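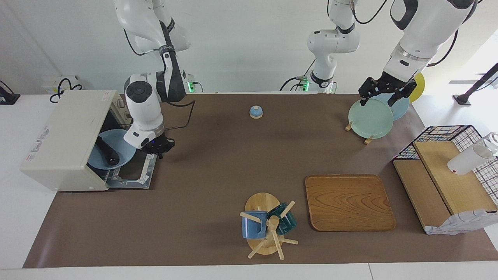
From: Aoife Flanagan
To: Trundthorpe Kitchen Exchange list
Date: Oct 28, 2022
Subject: Re: [kitchen] White film on everything, softener or detergent?

Covadonga Bermúdez wrote:

> We moved into the house in Trundthorpe in March and since then every
> glass we own has gone cloudy. The machine is a Lindemann that came with
> the kitchen. I have tried two kinds of tablets and the powder my sister
> uses, and the film is the same with all three. Plates feel gritty along
> the rim. The water report says hard but gives no advice.
>
> Is this a job for a water softener, or am I using the wrong detergent?
> The plumber quoted me $767 for the softener and I would like to rule
> out the cheap things first. Also, will any of this bring the old glasses
> back, or are they done for?
>
> Covadonga

Covadonga,

Rule out the cheap things first, yes. We have the same town water and I got by without a softener for years.

Start with one glass and a bowl of plain white vinegar. Soak the glass for 30 minutes, rinse it and dry it with a clean towel. If it comes up clear, what you have is mineral film and the rest of your glasses can be saved the same way. If it is still cloudy when dry, the surface is etched, and no soaking will fix that. Etching comes from soft water with too much detergent more often than from hard water, so I would bet on film in your case.

Then look in the manual for a salt compartment. Some Lindemann models have a small softener built in, under a screw cap in the floor of the tub, and plenty of people who inherit a machine never learn it's there. If yours has one, fill it with coarse dishwasher salt (table salt will clog it) and set the hardness level from your water report. Mine was on the lowest setting when I got it. I moved it up two steps and the grit on the plates was gone inside a week.

If there is no salt compartment, you are down to rinse aid and dose. Fill the rinse aid and turn the dial up one notch at a time. Too high and you get bluish streaks, so stop there and go back one.

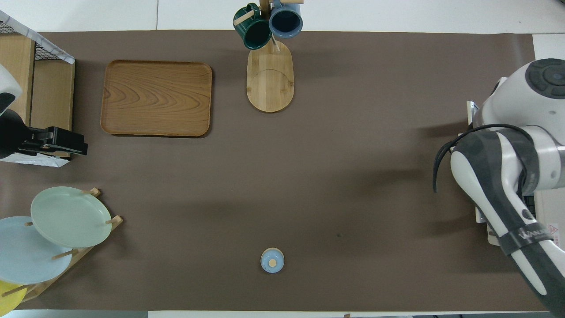
Mugs are a separate matter. The brown ring inside is tea, and it holds on harder when there is mineral film for it to stick to. A paste of baking soda and water on a damp cloth takes it off. I do ours by hand when they start to look bad and don't expect the machine to do it. Wood of any kind stays out of the dishwasher - I split a good board that way.

On detergent, I use Bradora powder, the plain one. With powder you can change the dose, which you can't do with a tablet. Clean the filter too while you are in there. Mine had a cherry pit and part of a label in it.

As for the softener, ask the plumber whether the price includes the bypass valve and the drain line. Ours at the Cakance house did not, and the second bill was a surprise. Get the salt use in writing as well.

Let us know how the vinegar test goes. I have a spare box of hardness strips if you want to check what comes out of your own tap. The town report is an average and my kitchen reads higher than it says.

Aoife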